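The box under the bed
How to sort, fold and store small household textiles so that they can be found again

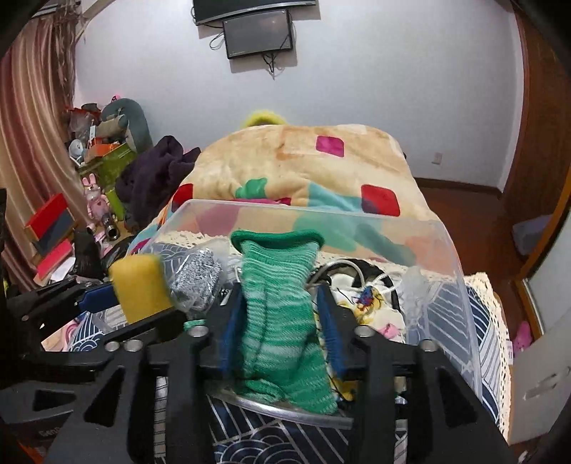 Small soft items are the hardest part of any household store. A coat has a hanger and a plate has a shelf, but a single sock, a sponge, a printed cloth bag and a bundle of wrapping all tend to share one container, and the container is usually a translucent plastic box. The method below is for that box.

It was worked out over one winter in a terraced house in Lalness by Esperanza Pettigrew, a former linen-room supervisor, and has since been tried in several homes in the town. The first box was sorted in November. It had a capacity of 22 litres and was kept beside the bed in the spare room.

Choosing the box

Translucent walls are preferable to opaque ones. Full clarity is not needed: it is enough that colour shows through the side, so that green knitwear can be told from white cotton with the lid on. Rounded corners are easier to wipe but waste a little volume, and square-folded items will not fill them. Pettigrew uses the corners for rolled pieces.

Weight matters more than most people allow. Her limit for a box that has to be pulled out from under a bed is 3000 grams, contents and lid included. Her own, after sorting, came to 948 grams of textiles. Before sorting it had held 1149 grams, the difference being two worn pillowcases and a tea towel that went to the rag bag.

First pass: emptying

The box is emptied completely on to a bed. Bedding makes a good work surface, as it stops small items sliding, though a plain sheet is better than a patterned one. Items are lifted out singly. Tipping the box over is quicker but leaves cords and loops tangled, and a drawstring caught round a sock cuff can pull a knitted stitch.

Anything that is not cloth is set aside at this stage. Sponges should not go back in with knitwear. They hold moisture for longer than they seem to, and a damp sponge against wool in a closed box will produce a smell within days. If they must be kept in the same room, an open basket is sufficient.

Second pass: knitted items

Socks are sorted by weight of knit before colour. Thick socks with a rolled cuff need separate treatment. The usual practice of turning one cuff over the pair stretches the roll, and after a season it will not sit flat against the leg. Pettigrew lays the pair together, folds the toe to the heel, then folds once more towards the cuff, leaving the cuff itself on the outside and untouched. The result is a block that stands on edge.

Striped socks are paired by the order of the bands and not by general shade. Two greens that look alike under a bedroom lamp are often different in daylight. Single socks are kept for one wash cycle and then released.

Third pass: printed cloth and cords

Printed fabric is folded with the print inwards. Rubber-based prints will stick to one another in a warm room, so a sheet of tissue goes between the faces. Cords are drawn to their full length, wound in a flat loop and tucked under the last fold. A knot is not needed.

Crinkled or metallic materials come last. They do not fold well, and each new crease is permanent. If the material came in clear plastic it can stay in it, provided the wrapping is dry inside. It goes at the top of the box, where nothing will press on it.

Repacking

Folded blocks stand upright in rows, with the fold facing up. Flat stacks hold more but require the upper layers to be lifted each time. A gap of two fingers is left at one end, which allows a row to be leaned back and a single item withdrawn.

Elis Craddock, who runs the household repairs counter at Stiswood, tried the same layout with three boxes and made one change. "I put the knits nearest the handle," he said. "They go in and out every week. The printed things hardly move." He also leaves the lid off overnight after any wash day, as cotton that feels dry to the hand may not be.

Labels

Pettigrew's labels are plain card, written in pencil and slipped down the inside of the near wall. They give the type of item and the month of the last sort. Adhesive labels were tried and abandoned, the residue being difficult to remove from soft plastic. Her box is next due for sorting in November, when the thick socks move to the front row.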